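Firnlow Bimanual Manipulation Project
Progress report to the Buthelezi Fund, second reporting period
Prepared by Nandi Swanepoel, Rumden site
23rd August

1. Status against plan

Work package 2 (demonstration collection) is complete. Work package 3 (policy training and evaluation on the clearing task) is under way and has produced a first set of results, given in section 4. Work package 4 (transfer to the Drinton site) has not started. The delay was reported at the interim call and does not change the end date of the grant.

The period closed with 1412 accepted demonstrations in the archive. All were recorded by teleoperation on the Rumden station. The acceptance rules are those of the first report, with one change: an episode is now rejected if either arm enters the other arm's reserved zone before the first grasp is closed. The rule was applied backward to the whole archive, and the figure above is the count after that pass.

2. Scope of the task

The clearing task starts with hand tools spread across a table and an open bin near the middle. The two arms must put every tool in the bin and return to the rest pose. A run ends when the policy signals completion, when a tool leaves the reachable area, or when the time limit is reached. The operator does not touch the table during a run.

The task was chosen in the proposal for two reasons. Hand tools differ widely in length, weight distribution and surface, so a grasp that suits one will often fail on the next. The central bin also forces both arms to share a small volume, and coordination errors show up early.

Layouts are drawn from a generator that sets the side of the bin on which each tool is placed and the angle of its long axis. Staff place the tools by hand from the printed layout. Placement error has not been measured in this period. We intend to measure it before the Drinton transfer, where different staff will do the placing.

3. Method

3.1 Policy

The policy takes camera images and joint positions as input and predicts a short sequence of joint targets for both arms. The network is the one described in the first report. Two changes were made.

The first concerns how actions are grouped. In the earlier version, both arms shared a single prediction of fixed length. When one arm was idle, the network tended to copy small motions from the active arm into the idle one, and the idle gripper drifted toward the bin. The current version predicts a separate sequence for each arm, plus a single value stating which arm has priority over the bin. The priority value is learned from labels derived automatically from the demonstrations: the arm whose gripper opens over the bin next is marked as having priority from the moment it lifts its tool.

The second change is a retry signal. Gripper opening is compared with the commanded opening after each close. If the fingers have closed fully, the grasp is treated as missed and the policy is conditioned on a "missed" flag for the next prediction. Operators were asked to recover from their own missed grasps during collection, so the archive contains enough recoveries to train on. Episodes with recoveries had been discarded under the original plan. Keeping them was agreed with the fund in writing.

3.2 Station

The station uses two arms on a common rail along the front of the table, with open space between the grippers and the bin. A fixed camera covers the work area. The bin is clear plastic, and this has had an effect on the results that was not foreseen in the proposal (section 5).

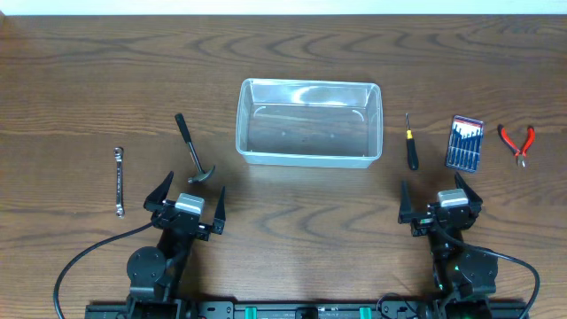 Figure 1. Rumden station with tools laid out on both sides of the empty bin and both grippers open.

The tool set contains rigid single items, such as the combination wrench and the claw hammer, and one boxed item, the precision screwdriver set. The boxed item has a flat, wide body and must be gripped across an edge. The pliers are laid down with the handles spread, and the policy may take them by one handle.

The rail was not moved during the period. Camera position was checked at the start of each collection day against a stored reference view, and the camera was realigned twice. Episodes recorded between a failed check and the last good one were excluded.

3.3 Evaluation protocol

Each condition was evaluated on 50 runs. The layouts were held out from training and were the same for all conditions. Run order was shuffled across conditions so that changes in lighting over the day would not favor any one of them. A run counts as a full success only if every tool is in the bin at the end. Partial clears are logged but are not counted in the headline figures.

Scoring was done from the recordings by a person who did not operate the station and did not know which condition was being scored.

4. Results

Full successes, out of 50 runs per condition:

Baseline (shared prediction, no retry signal): 16
Separate prediction per arm, no retry signal: 27
Separate prediction per arm, with retry signal: 38

The target for this milestone was set in the proposal at 35 full successes under the same protocol. The third condition meets it. The second does not.

Most of the gain between the baseline and the second condition comes from fewer conflicts over the bin. In the baseline, a typical failed run had both arms arriving with a tool, one stopping against the other, and the time limit expiring. Under separate prediction this pattern became rare, though it still occurs when both arms lift at nearly the same moment and the priority value changes more than once in quick succession.

The gain from the retry signal is concentrated in the small screwdrivers and similar thin items. Without the signal, the policy usually carried an empty gripper to the bin, opened it, and went on to the next tool. The missed item was then left on the table at the end of the run. With the signal, a second attempt follows in most cases, and it starts from a slightly different approach angle. We have not yet tested whether the change of angle matters or whether a plain repeat would do as well.

Of the 12 failed runs in the third condition, four involved the boxed set. In these the fingers closed on the box near a corner, the box turned in the grip during the lift, and it landed on the rim of the bin. The retry signal does not detect this failure, as the fingers are never fully closed.

The remaining eight failures were mixed. They include dropped hammers, runs in which completion was signaled too early, and one run lost to a stalled joint. The stalled joint run was kept in the count as a failure in line with the protocol.

5. Effect of the bin

During early training, release height varied more than in the demonstrations, and tools were sometimes let go outside the rim. The station uses a clear bin on a strongly grained wooden surface, and the grain can be seen through the bin walls. Our working explanation is that the policy locates the bin mainly from reflections along its upper edges, and that these change with the room lighting.

A small check was made by repeating part of the evaluation with the overhead lights dimmed. Release errors increased in every condition. The check was too small to support a figure and none is given here. We considered changing to an opaque bin and decided against it for the present, as it would make the results hard to compare with the first report. Random brightness changes were added to the training images instead, and all three conditions in section 4 were trained with them.

An opaque bin will be tested as a separate condition in the next period.

6. Deviations and risks

Collection ran over its planned hours. The main cause was the retrospective zone rule, which removed more episodes than expected and made additional sessions necessary. The extra staff time was covered from the contingency line, and no further draw on that line is expected in work package 3.

One gripper was replaced after wear at the finger joint. The replacement was recalibrated, and a short set of reference grasps was repeated before collection resumed. No difference was found that would require separating the data by gripper.

The main open risk is the transfer to Drinton. The Drinton table has a plain surface and different lighting, and the camera mount there is lower. We do not expect the current policy to transfer without further data. The plan allows for a small set of local demonstrations, and the number needed is itself one of the questions for work package 4.

A lesser risk is the reliance on gripper opening as the only sign of a missed grasp. Very thin items can be held with the fingers almost closed. The threshold now in use was set by hand and may need to be set again for each gripper.

7. Work for the next period

The Drinton station will be assembled in September, and the camera check will be repeated there before any data are recorded. Placement error will be measured at both sites using the same printed layouts.

The retry signal will be extended to cover slips during the lift. The first version will use the change in gripper opening between the close and the arrival at the bin. If that proves too coarse for the boxed item, motor current will be added as an input.

The priority value will be held for a short fixed time after each change to prevent rapid switching. This is a small code change and will be evaluated on the existing held-out layouts before new ones are drawn.

The evaluation recordings and the scoring sheets for all 150 runs are available to the fund on request. The archive index, including the list of episodes removed under the zone rule, is delivered with this report.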